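Are There Really More Ground Beetles in the Old Woods?
A pitfall trap study at Folelberg and Prammont
Final report, field ecology project

1. Background

The trail sign at the edge of Folelberg Woods says the forest has been left alone since 1890 and is "rich in insect life found nowhere else in the area." The second half of that sentence is the reason for this project. We asked at the visitor desk in Todbridge where the claim came from and were told it had been on the old sign too. No survey was mentioned, and we could not find one in the library.

It is easy to believe that old woods have more insects than young ones. There is more dead wood and a deeper layer of leaves, and some beetles walk poorly over open ground and don't fly at all, so they are slow to reach new places. But a belief being reasonable is not the same as somebody having checked. A sign cannot be wrong in a useful way if it never says what was counted.

We picked ground beetles because they are easy to trap, fairly easy to sort, and active in the months when we were free. Our comparison site was the pine plantation at Prammont, on the other side of the county road. The question was narrow: over the same nights, with the same traps, do we catch more ground beetles, and more kinds of them, in Folelberg than in Prammont?

2. Sites

Folelberg is mostly oak and beech with a lot of fallen trunks. Its soil is dark and holds water. Prammont is planted in rows, with a thick mat of needles and hardly anything growing under the trees except at the edges, where brambles come in. The closest two trapping spots were 900 feet apart, with the road and a mown strip between them.

We should say early that two sites is a very small study. Folelberg is older than Prammont, but it is also wetter, less shaded in spring, and lower on the slope. Any difference we found could come from any of these. Having more traps at each site doesn't fix that, although our first draft was written as if it did.

3. Methods

We used plastic cups sunk level with the soil, each with a square of board propped over it to keep the rain out. The recommended spacing in the Najjar field guide is wider than what we used, but the plantation has a ditch through it and we ran out of room. Both sites got the same number of cups, at the same spacing, in straight lines away from the path.

The traps were dry, with a few dead leaves at the bottom for cover. We chose dry traps so most of the animals could be let go. Dry traps have two well known problems: large beetles eat small ones, and some species climb out. We emptied them every morning before 8 a.m. to limit both, except after one storm, when we got there at noon and several cups had floated out of their holes. Catches from that morning were thrown out for both sites, including the cups that were fine.

Beetles were sorted by size, color and the shape of the plate behind the head, then matched to the guide. When two of us disagreed and a third look didn't settle it, the beetle was recorded only to group. We did not use the phone app. We tried it on ten beetles in June and it gave the same confident answer for two that were plainly different.

Sheets were typed up the same evening. Released animals were put down several steps from the nearest trap, but we didn't mark them, so some were surely caught again.
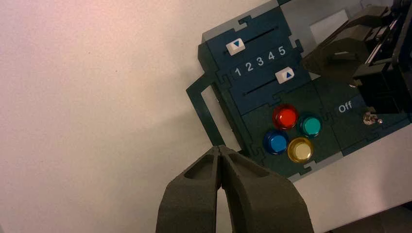
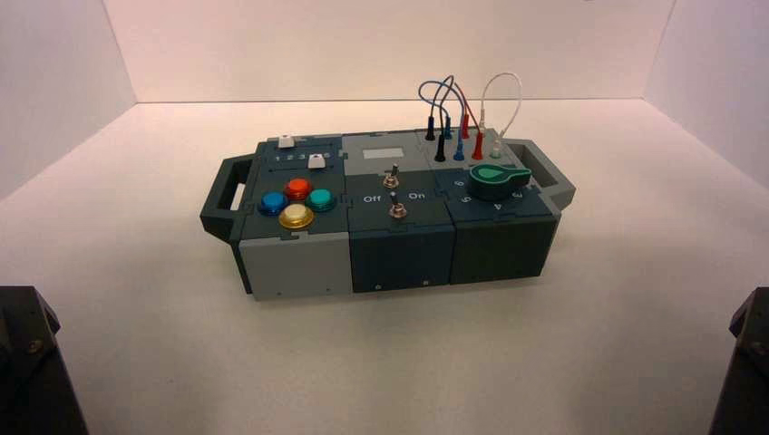

Gripper and panel with jigsaw-edged sections (first picture); modular board with a handle at each end (second picture).

4. Results

After the storm morning was removed, the Folelberg traps had caught 219 ground beetles and the Prammont traps 93. So the woods gave us more than twice as many, and if the project ended there the sign would look pretty good.

Most of the gap comes from one large black species that was common in Folelberg in June and turned up only now and then at Prammont. Take that species out and the two totals move much closer together. We are not saying it should be taken out. It lives there and it counts. But "rich in insect life" sounds like variety, and a big number built mostly on one common beetle is not variety.

On kinds of beetle the result was weaker. Folelberg had a few more than Prammont, but several of these were single animals, and when you catch more beetles you will nearly always catch more kinds too. Two kinds were found only in the plantation, both near the brambles. Every kind we could name from Folelberg is listed in the guide as common across the region, which doesn't fit well with "found nowhere else."

By August catches had dropped at both sites and the difference between them had mostly gone.

5. How far we trust this

Not very far. A pitfall trap doesn't count the beetles in a place. It counts the ones that walk into a cup, and that depends on how fast they walk and what they are walking through. Deep pine needles slow a beetle down. Some of our low catch at Prammont may be beetles that were present and moving less. We can't say how much, and we don't think anyone else could from this data.

There is also the matter of who set the traps. We all knew which site was supposed to win. Sinking a cup flush with soft forest soil is easy, while getting it flush in needles is a pain, and a raised rim turns beetles away. When we went back with a ruler in the last week, more of the Prammont rims stood proud of the ground than the Folelberg ones. That is a fault in our work and it pushes in the direction of the sign.

One reader of our draft suggested a significance test on the totals. We ran it and it came out strongly significant. We have left it out of the results on purpose — it treats each beetle as an independent piece of evidence about old woods in general, when really we have one old wood and one plantation.

6. What we would do differently

More sites and fewer cups at each would be the main change. There are at least three other plantations within biking distance of Todbridge, and a few patches of older woodland that aren't as well known. We would check the rims with a ruler every morning. We would also sift leaf litter by hand at each site, which is slow and dull but doesn't depend on the beetles walking anywhere.

Marking released beetles with a dot of paint would have told us how many we counted twice. We had the paint and decided it took too long.

7. Answer to the question

Over these nights our traps caught more ground beetles in Folelberg than in Prammont. We did not find good evidence that Folelberg has many more kinds, and we found none that it has kinds missing from the rest of the area. Trapping for one season could easily miss rare ones, so the sign may still turn out to be right. We sent our tables to the visitor desk and asked again what the wording is based on. As of handing in this report we have not had a reply.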